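Omden Hustings and Debate Nights: progress report to the Pustik Fund

Dear Pichit Mahawong and everyone at Pustik,

First of all, thank you again for your patience while we got this written up (it has been a busy old spring, what with the council elections and everything that came with them). Your grant of 3,279 pounds has carried us through to May, and we are very pleased with how the debate nights have gone.

The Zaltesby hustings drew by far our biggest crowd, and the questions on bus fares and rents went on well past nine o'clock. Feelings ran a bit high over immigration, but the chair was firm and people did stay to listen to one another. 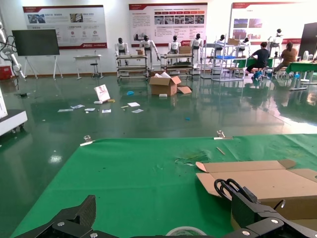

Scissors, tape and a cardboard box on the green table.

We printed 3,000 plain-language voter guides and have handed out 1,457 so far, mostly in Omden. Spending on hall hire came to 630 pounds, a little more than we had planned, and I'm afraid the Sumampouw evening had to be put back when two of the candidates dropped out. We would dearly like to hold it in the autumn, if you are happy for us to carry the unspent money over.

With warm thanks,
Ilham Hutapea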